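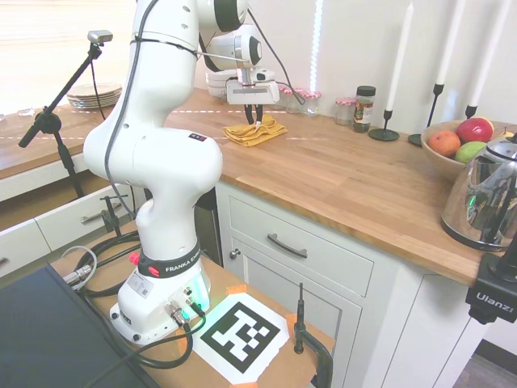 Learning to fold, one towel at a time

The students on the Plirkum project had expected to spend the spring on stacking and sorting. Most of what they have done is cloth.

Plirkum is a two-semester project for students in the automation program at Eltia College. The job they were given sounds small: get a robot arm to pick up a kitchen towel from a counter and fold it in half. The arm is a Franka Emika, mounted on a table beside a kitchen counter with jars, candlesticks and a bowl of fruit on it. The clutter stays put during trials. A program that only works on a bare table does not count.

Tharushi Samarakoon joined in the first week and now runs most of the sessions. She says the yellow towel is the hardest thing she has worked with.

"A block is a block," she says. "You know where the corners are. With the towel you get a new shape every time you drop it."

Before each session the team checks that the printed marker taped to the table in front of the arm is flat. The software uses the marker to work out where the cameras are in relation to the robot. In October a corner of the sheet lifted and every grasp that afternoon landed a finger's width too far back. Sajib Bandara spent two hours going through his own code before he looked at the tape.

By the end of the first semester the group had logged 2761 attempts. An attempt starts with the towel dropped in a heap and ends with a fold, a miss or a stop. Misses are the most common. The fingers close on air, or they take two layers where they should have taken one, and the towel comes up as a lump.

The first version of the program looked for the highest wrinkle and went for it. It lifted the towel well enough but could not find a corner afterward. The second version, written mostly by Nimal Matubbar, lifts the towel, lets it hang, and looks for the lowest point, which is usually a corner. That took the success rate for a single fold to 71 percent.

"It is slow," Matubbar says. "One fold takes about 6 minutes. My grandmother does a whole basket in that time."

Their supervisor, Sunil Saha, has kept the group at 8 students for the past three years, although more apply. There is one arm, and he wants everyone to get time on it. Each student has to run a full session alone before the winter break, including the startup checks and the cable routing. They also take turns writing the log, known as Wilik after the student who set up the first one.

Saha does not mind that the towel has eaten most of the schedule. He says he reads the log for the failures, and he marks down reports that leave them out.

The next step is a second fold, and after that a thicker towel. Samarakoon would like to try a dark one too — the camera loses the edges in shadow, and evening sessions have been worse than morning ones. The group will show the work at the department open house in July. Visitors will be allowed to drop the towel themselves.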